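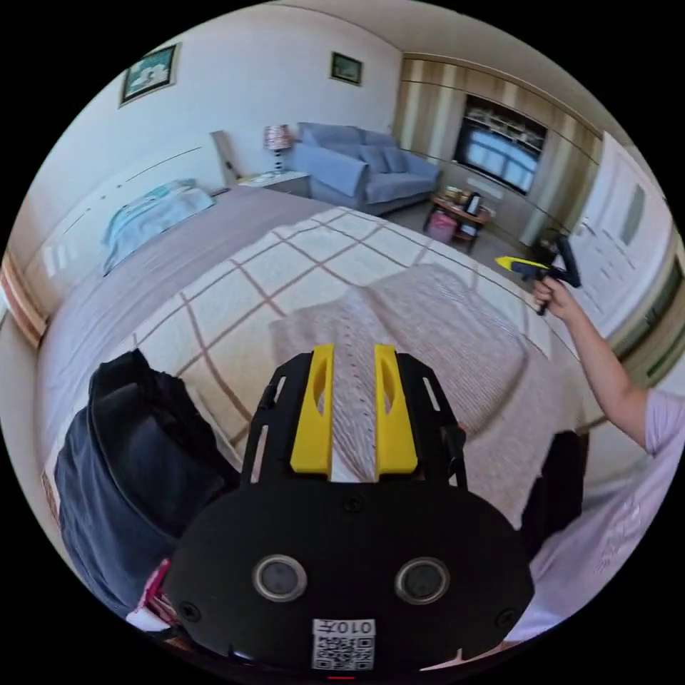

Holloway Residents' Association – Minutes of Ordinary Meeting
Tue 21 March, Brilisthorpe Hall
Chair: Mawar Ong. Quorum present.

1. Previous minutes
Approved with one correction: under Drainage, "Block 2" should read "Block 3".

2. Heating plant
The Bonulo service report was received. Return temperature on the north riser remains above the design value. The balancing valves on floors 3 and 7 have not been reset. The contractor is to supply commissioning sheets before the invoice is paid.

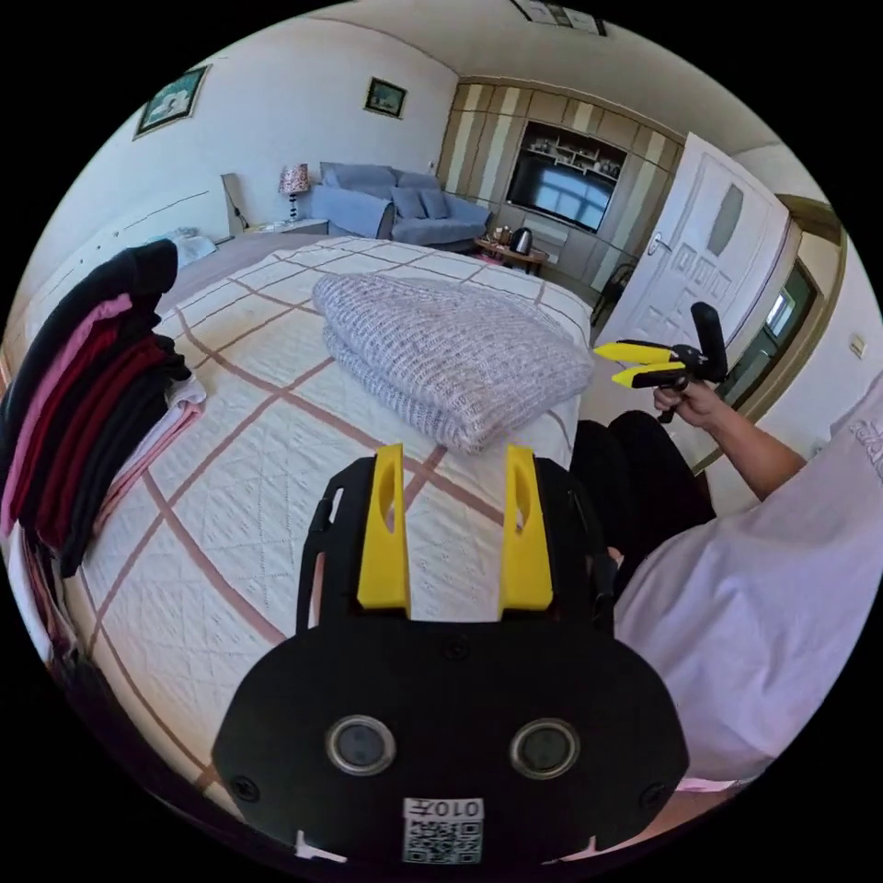 Bedroom, quilted bedspread in a striped grid pattern.

3. Window replacement
The Hivari quotation was considered. The price per unit is $418, excluding trim. Two points were raised: the quotation does not state a U-factor, and disposal of the old sashes is listed as optional. Resolved to request a revised quotation with both items included. Work on bedrooms would be scheduled first – no start before September.
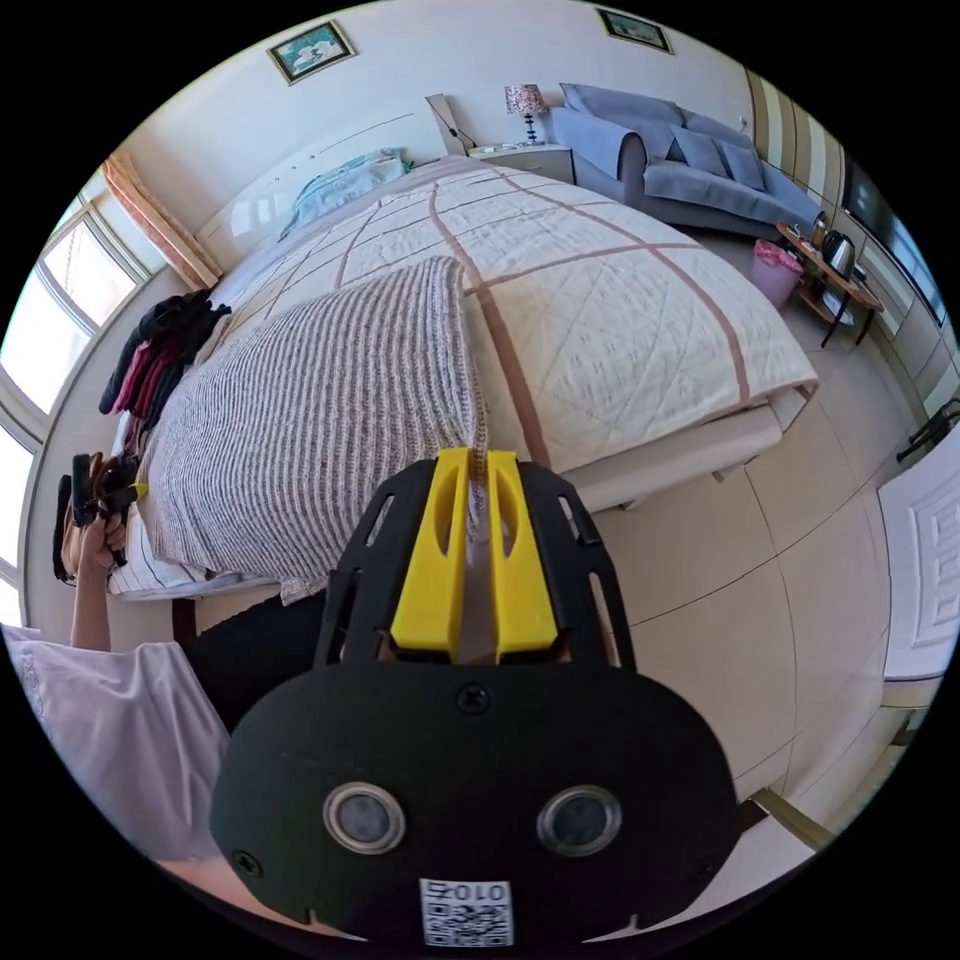

4. Laundry room
Dryer 2 trips its breaker under load. An electrician is to test the circuit. The dryer stays out of service until the test result is received.

5. Bicycle storage
Deferred. The revised floor plan had not been circulated.

6. Other business
Parking permits: no change to the current rules.

Meeting adjourned.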